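Chapter 7
Writing Instructions for Work

After reading this chapter you should be able to:
Tell a procedure from a description
Break a task into steps of a sensible size
Decide where a warning belongs
Test a draft on a reader who has not done the task

Rosimeire Holanda started at the Storov packaging plant in May. On her second shift she was handed a binder of 294 pages and told that the changeover procedure was in it. She found it under "General Notes," between a parking map and a list of phone extensions. It was one paragraph long and had 17 separate actions in it. The fourth sentence told her to open the side guard. The ninth told her to make sure the power was off before opening the side guard.

The person who wrote that paragraph knew the job well. An experienced operator could read it and fill in the right order from memory. A new employee reads a sentence, does what it says, and goes back for the next one. Most of the advice in this chapter comes from that difference.

Procedures and descriptions

A description tells the reader what something is or how it is arranged. A procedure tells the reader what to do. Workplace documents often mix the two. "The filter is held by two clips" is description. "Release both clips and lift out the filter" is procedure. Readers with their hands full need the second kind of sentence, and they need it to start with the verb.

Descriptions still have a place. A short one before the first step can name the parts that the steps will mention. Once a part has a name, keep it. If the text says "guard" in step 2 and "cover" in step 5, some readers will look for a second part.

Illustrations can carry some of this load. Choose the view the reader will have while working, and use the same part names in the labels and the steps.

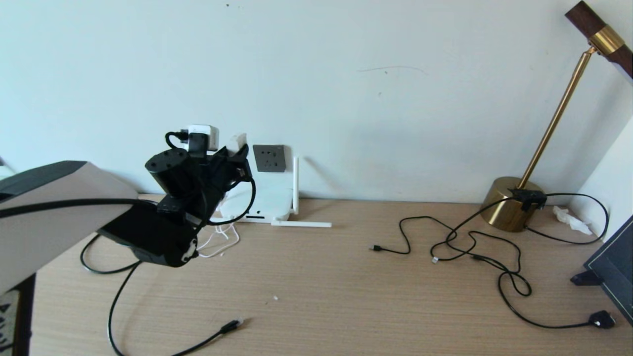 Figure 7.1 A robot arm over a desk, with a cable running across the light-grey link.

How long is a step?

A step should hold one action, or two that are done together. "Press and hold the green button" is one step. "Press the green button, wait for the tray, and enter the batch number" is three. Section 7.2 looks at a revised version of the Storov changeover procedure and compares it with the original paragraph.

Before you read on

Find a set of printed instructions at home or at work. Mark every verb that tells the reader to do something. Then mark each warning and note whether it comes before or after the action it applies to. Bring your copy to class on Thursday.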